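Granavton revient en novembre, et on pourra enfin y jouer à quatre

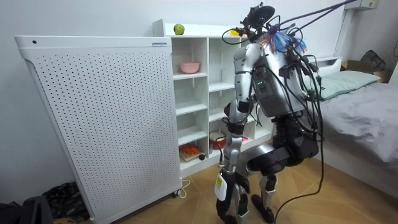 Faut-il avoir joué au premier épisode pour comprendre quelque chose à Granavton 2 ? Le studio a prévu un résumé jouable au démarrage, et l'histoire se passe assez loin de la première pour qu'on s'y retrouve sans rien connaître.

Voilà, c'était la question qui revenait le plus dans mes messages depuis l'annonce, alors je préférais la régler tout de suite. Maintenant je peux vous parler du reste, et il y a de quoi faire !

Pour celles et ceux qui arrivent en route : Granavton, c'est ce jeu de plateformes et d'exploration du studio Harncombe où l'on incarne Isier, une petite allumeuse de réverbères qui remonte une ville construite à la verticale, étage après étage, pour rallumer les quartiers éteints. Je l'avais fini en hiver, sous un plaid, en pestant contre l'étage des cloches (si vous y êtes passés, vous savez, et je vous embrasse). J'avais adoré la musique, un peu moins la carte, franchement illisible dès qu'on dépassait les jardins suspendus.

La suite a été présentée hier soir, pendant une diffusion en ligne que j'ai regardée jusqu'au bout malgré un son qui partait en vrille toutes les cinq minutes. Première grosse nouvelle : on quitte la ville. Isier descend cette fois vers Ridgeway, une vallée minière à moitié inondée qu'on apercevait tout au fond du décor dans le premier jeu. Je me souviens m'être arrêtée exprès sur un balcon pour la regarder, en me disant que ce serait chouette de pouvoir y aller un jour. Eh bien on y va !

Le changement de terrain change pas mal la façon de bouger. Dans la ville, on grimpait, on se balançait, on tombait beaucoup. Dans la vallée, il y a de l'eau partout, et la lanterne d'Isier ne marche pas dessous. Il faut donc plonger dans le noir en ayant repéré son chemin avant, ou bien poser des balises lumineuses qu'on récupère ensuite. Dans l'extrait montré hier, la joueuse en oubliait une au fond d'un puits et devait tout refaire à tâtons — je me suis reconnue immédiatement.

Deuxième nouvelle, celle qui a fait exploser le tchat : le mode coopératif. On pourra jouer jusqu'à quatre en ligne, ou à deux sur le même canapé. Les autres joueurs n'incarnent pas des copies d'Isier avec une écharpe d'une autre couleur, comme je le craignais un peu, mais des mineurs de la vallée, chacun avec son outil. J'ai vu passer une corde, une sorte de grosse cloche de plongée et un sifflet qui attire les créatures. Je ne sais pas encore à quoi sert le sifflet à part à embêter ses amis, et ça me suffit largement.

Chibuzor Akande, qui dirige le projet, a passé un bon moment à expliquer comment les niveaux s'adaptent au nombre de joueurs. « On ne voulait pas d'un jeu solo avec des invités. Quand vous êtes plusieurs, certains passages s'ouvrent et d'autres se ferment, et la vallée n'a plus tout à fait la même forme », a-t-il raconté. Sur le papier, ça me plaît beaucoup. J'attends de voir ce que ça donne quand quelqu'un se déconnecte au milieu d'une plongée, parce que ce point-là n'a pas été abordé du tout, et dans mon groupe il y a toujours une box qui lâche au pire moment.

Côté musique, Erzsébet Fülöp est de retour et j'ai poussé un petit cri dans mon salon. C'est elle qui avait composé le thème des toits, celui que je siffle encore en faisant la vaisselle. On a pu entendre un morceau entier, très lent, avec des voix graves et quelque chose qui ressemblait à un harmonium. Elle a dit avoir écrit 20 morceaux pour cette suite, et que plusieurs changent quand on passe sous la surface : les aigus disparaissent, le rythme ralentit. Au casque, ça devrait être un régal.

Et la carte, alors ? Elle a été refaite ! On peut enfin y poser des repères, écrire un petit mot dessus et la partager avec ses coéquipiers. J'ai même vu une option pour masquer les étages qu'on ne visite plus. C'est bête, mais c'est peut-être l'annonce qui m'a fait le plus plaisir de la soirée, après toutes ces heures passées à tourner en rond derrière les jardins.

Il reste quand même quelques points qui me chiffonnent. Le prix n'a pas été donné. Les sauvegardes du premier jeu seront reconnues, mais on ne sait pas ce qu'elles débloquent : une tenue, un objet, une scène en plus ? Mystère. Et pour le jeu en ligne entre machines différentes, la réponse a été un « on y travaille » assez vague, ce qui, d'après mon expérience, peut vouloir dire à peu près n'importe quoi. J'ai envoyé la question au studio et je compléterai l'article si on me répond.

Dernière chose, et après je vous laisse tranquilles : une démo est prévue avant la sortie. Elle contiendra le tout début de la descente et une zone faite exprès pour la coopération, qu'on ne retrouvera pas dans le jeu complet. La progression ne sera pas conservée, donc inutile de fouiller chaque recoin (je le ferai quand même, je me connais). Il n'y a pas de date précise pour l'instant, seulement la promesse qu'elle arrivera avant novembre, mois retenu pour le jeu.

De mon côté, j'ai relancé le premier épisode ce matin, histoire de me remettre dans l'ambiance, et je suis déjà coincée à l'étage des cloches. Si quelqu'un se souvient de l'ordre dans lequel il faut les sonner, les commentaires sont ouverts — et si vous cherchez une équipe pour la démo, dites-le aussi, il me manque encore deux personnes !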